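Zidlow Recipe Cards

A collection of 152 home recipes, typed up from the card box Lilibeth Soriano kept in her kitchen in Flornton.
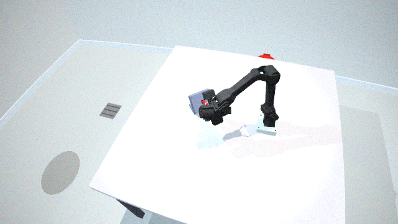

Each recipe is its own plain text file, with the title on the first line, then the ingredients, then the steps, pretty much the way Lilibeth wrote them down (she liked to wander off into stories, and we left those in!). Amounts are in cups and spoons. Where a card was too stained to read, you'll find a question mark in brackets, and we'd love to hear from anyone who remembers the dish.

Folders
soups: 41 files
breads: 30 files
everything else: the remaining files, in no special order, sorry

Typing by Noel Lumanlan and Rowena Espiritu. Please cook from these and share them freely, and send corrections to Noel.

Last updated July 2, 2023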